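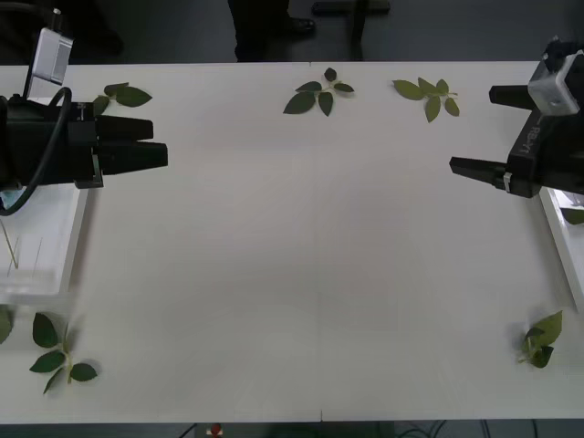 Fake Flower Sorting - Gallery

Work > Floral > Gallery > Table Setups

Quick one, posted 1/16/23. All from the stem table at Tuturach, same day, same flowers. White top, white trays, greens and fakes. Captions are short, sorry, there are 94 other things on the list.

Greens first. Seven pieces, kept out to the sides so the middle of the table stays clear. I like starting this way - you can see what you have before anything gets bunched up. Thin pale stems in the left tray. Shallow trays are better for these, the deep ones swallow everything and then you are digging.

A note on foliage for anyone ordering: get more than you think. The Ito order form lets you mix leaf types in one box now, used to be one type per box. Shipping is still slow. Our last order went in back in September and the second half of it showed up in 2 parcels with the packing slip in neither.

Next, roses and hydrangeas together. Three of each, all artificial. Red and pale blue is not a combo I would of picked for a living room but on a white table it looks great. Very clean.

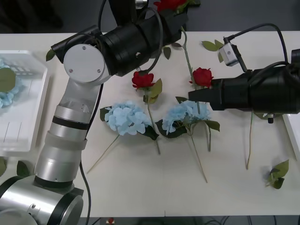 Red roses, pale blue hydrangeas. One hydrangea already in the tray.

Things I'd look at in this one: stem color. The hydrangeas have long tan stems, the rose in the middle has a slender one with the leaves fanned out under the bloom. If you are doing a tall vase, stem length matters more than the flower. If it's a low bowl you are going to cut them anyway so who cares. Use real wire cutters, not the kitchen scissors. Ask me how I know.

Storage - trays with slotted sides, one kind of flower per tray. Leaves get crushed if you stack, so don't stack. We had 800 stems in flat boxes last season and spent days steaming leaves back into shape. Đinh sells a taller bin with a lid, havent tried it yet. It would fit the bottom shelf so maybe.

Dusting: soft brush, petals first, then the underside of the leaves. Cool hair dryer for hydrangeas, low setting. No sprays on the red ones, I've had color come off on my hands.

Last one is a rose close up. Ruffled petals, deep red, a bit darker down in the folds. Also a little red bud lower down by the stem, easy to miss.

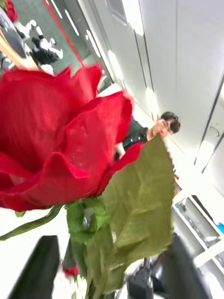
The leaves are what sell it for me. Veins, toothed edges, a dull olive green and not that shiny plastic look. Cheap ones always go wrong on the leaf. Trustov has a similiar rose in their catalog, item 900, comes in white and a dusty pink too - pink is out of stock every time I check.

More when the peonies get unpacked. Full size versions on request, just say which one you want.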